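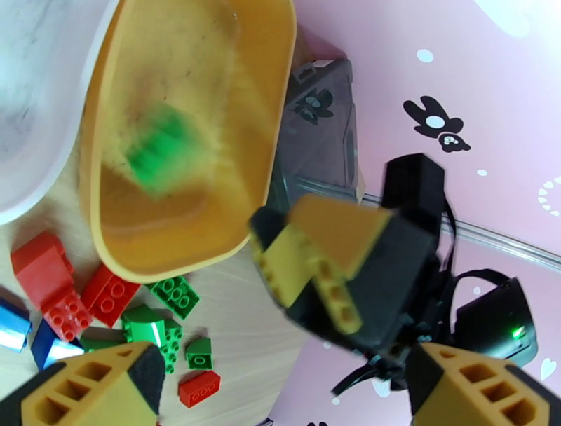
*Loose bricks on the table beside the yellow bin.*

**Toy Room Meeting, January 15, 2025**
Unwood Community House, Room 213

Minutes of the last meeting were approved with one fix: the Hajji donation should have been listed under toys, not books.

**1. Brick sorting**

The bricks from the Hajji donation are being sorted by color on the light wood table. It was agreed to keep the present plan, with green in the yellow container. Size will be ignored for now. 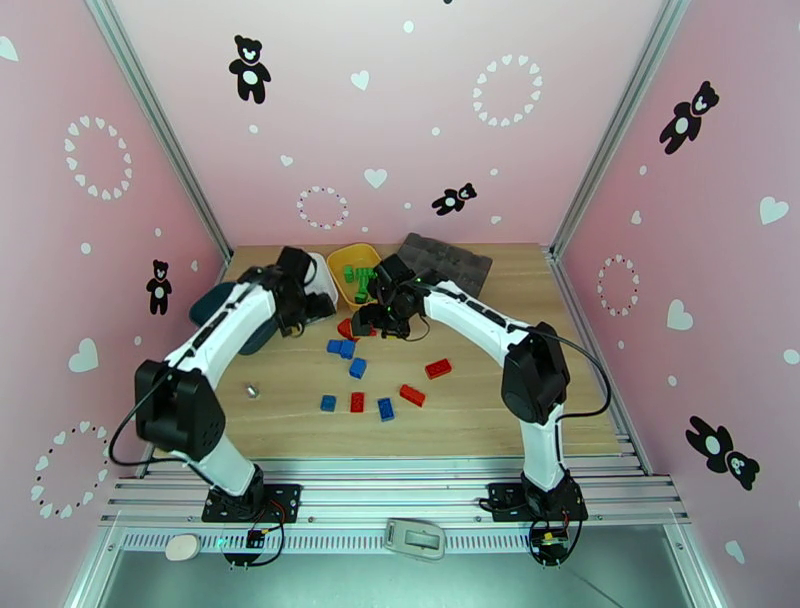
A member asked if the blue ones should wait until the others were done. The feeling was that all colors can go at the same time. Pieces that don't match any color go in a paper bag on the shelf.

**2. Containers**

Red goes in the dark tray and blue in the white bowl. The gray tray with the compartments stays at the back of the table until we settle on a use for it — wheels and small figures were suggested. 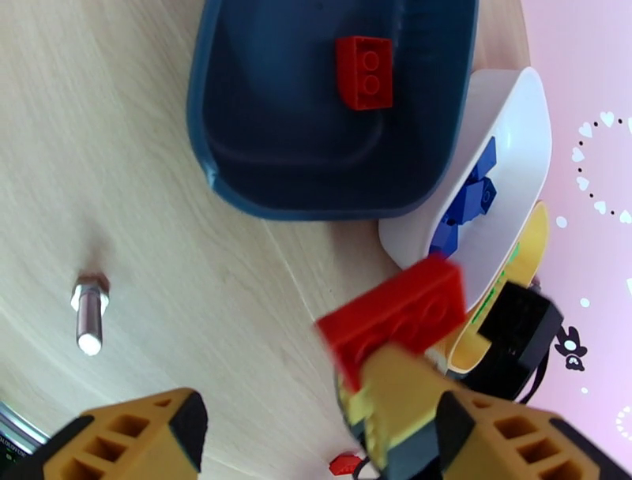

Lids were discussed. Torneck sells a clear box with a snap lid, and we will ask for a price on 3. Jevico has offered used jars, but glass was turned down for this room. Labels to be plain color dots so younger children can use them.

**3. Walls**

The pink with the teddy bears and hearts stays. A request to repaint was held over to March.

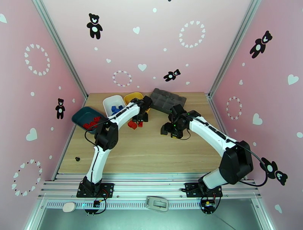
*Red in the dark tray, blue in the white bowl.*

**4. Other business**

The 1903 cupboard in the hall still sticks. Someone will plane the door. Toy room key: 2 copies on the hook, please sign them out.

Next meeting in March, same room.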